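Thread on shelf sag. I have been asked the same question four times this month, so I'm writing down the whole method in one place. Subject: white coated board shelving, fixed or on pins, ordinary household loads.

1/ Sag in a shelf depends on four things: span, thickness, depth front to back, and what the board is made of. Load matters too, obviously, but you usually can't control what people put on a shelf. You can control the other four.

2/ Span is the big one. For an evenly spread load of the same weight per inch, deflection goes up with the fourth power of the span. A shelf twice as long sags sixteen times as much. People hear this and assume I have misplaced an exponent.

3/ Thickness is a cube. Go from 5/8 inch to 3/4 inch and stiffness rises by a factor of 1.73. That eighth of an inch is worth paying for.

4/ Depth is linear. A shelf twice as deep is twice as stiff, but it also tends to get loaded with twice as much stuff, so in practice I treat depth as neutral and move on.

5/ Material. Particleboard is at the bottom, MDF is a little better or about the same depending on grade, plywood is well above both, solid hardwood is above that. The white surface is there for wear and cleaning. Unless it's a thick laminate glued to both faces, leave it out of the math.

6/ Creep. This is the part the online calculators mostly skip. Particleboard under constant load keeps moving for months. The number you get on day one is not the number you get next February. I double the calculated figure for particleboard and MDF and add half again for plywood. Crude, but it has held up in my own units.

7/ How much sag is too much? The eye picks up roughly 1/32 inch per foot of span. I design to 0.02 inch per foot including creep. On a 30 inch shelf that gives a limit of 0.05 inch, end to end.

8/ How to measure it. Don't use a level. Stretch a thread tight along the front edge, end to end, and slide feeler gauges into the gap at the middle. A straight aluminum bar also works if you have checked the bar. Take one reading empty and one loaded. The empty reading is permanent set, and it's the more useful of the two.

9/ Vertical dividers do more for a unit than any upgrade in board. One divider at mid span cuts each span in half, and the sag in each half drops to a sixteenth if the ends are simply resting. The cost is one board and some joinery.

10/ Open cubby units with a central divider and stepped wings get this benefit without anyone planning it. The spans are short for reasons of looks.

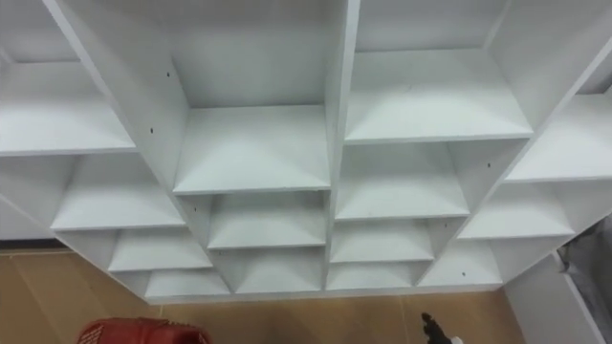
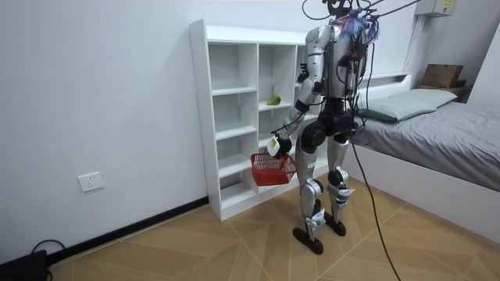 11/ The weak point in a cubby layout moves from the shelf to the joint. With short spans, the shelf will outlast whatever is holding it up. Check the fasteners first.

12/ Cam locks: fine in shear when new, poor after the second time the unit is taken apart. The hole in particleboard loses its grip and the cam turns without pulling anything in. If a unit has been moved twice, expect to glue at least one joint.

13/ Confirmat screws are my default for particleboard. Coarse thread, thick shank, stepped pilot hole. Use the right bit. A plain pilot hole splits the edge more often than the packaging suggests.

14/ Shelf pins. Steel, 5 mm or 1/4 inch, never mixed in one unit. Plastic pins with a flat shoulder are OK for light things. The clear ones get brittle near a window.

15/ Two numbers from my notes, since someone will ask. I had a 49 inch particleboard shelf, 5/8 thick, loaded with paper files to 200 pounds across the full width. It did not break. It also never came back. Permanent set was plainly visible from across the room and I cut the board up for drawer bottoms.

16/ The replacement was the same length in 3/4 birch plywood with a divider at the center. Same files, same 200 pounds. After a year I can't get my thinnest feeler gauge under the thread on either side.

17/ Front edge stiffener. If a divider is out of the question, glue and screw a hardwood strip 1 1/2 inches tall under the front edge. It is the cheapest fix for an existing shelf. Put a second one at the back if you can reach it. A strip on the front alone lets the back sag and the shelf twists, slowly.

18/ Back panels. A thin hardboard back in a groove resists racking and does very little for sag. A back panel fixed to the rear edge of each shelf with screws every six inches is another matter and effectively supports that edge. Most flat-pack units ship with the first kind.

19/ Flipping. Yes, you can turn a sagged shelf over. It will go flat, pass through flat, and sag the other way, usually faster than it did the first time. Treat it as a way of buying a few months.

20/ Board I've used recently. Grunerbridge white particleboard: consistent thickness, soft core, edges crumble if the saw blade is at all dull. Stistier birch ply: flat on arrival, a few voids, no complaints. Sinaga MDF: heavy, very flat, swells at the slightest leak. I paid for all of it.

21/ Cenden confirmat screws: the heads are a little shallow. Driver slips if you lean off axis. Otherwise good steel.

22/ Load estimates I use, per foot of shelf: paperbacks 15 lb, hardcovers 25, vinyl records 35 to 40, folded clothes 8. Records are the ones that catch people out. A record shelf should have a divider every 16 inches whatever the board is.

23/ Uneven load. A single heavy object at the center sags a shelf 1.6 times as much as the same weight spread out. Put the stand mixer at the end, near the upright.

24/ Ends fixed or resting? In theory a shelf with rigidly fixed ends sags a fifth as much as one resting on pins. Screws into particleboard are nowhere near rigid. I assume resting ends every time and take any improvement as margin.

25/ Anchoring. Any unit taller than a child gets fastened to a stud. Two brackets near the top, screws into wood, no drywall plugs. Do it before loading.

26/ Units of measure. Several replies to my last thread mixed millimeters and inches inside one formula. Pick one. The stiffness value for the board has to match, either pounds per square inch or newtons per square millimeter. If your answer says the shelf sags nine feet, this is what happened.

27/ Corrections welcome, particularly on creep — my doubling factor comes from indoor, heated rooms and I have no data for garages. If you have thread-and-feeler readings from a damp space, post them with span, thickness and board type.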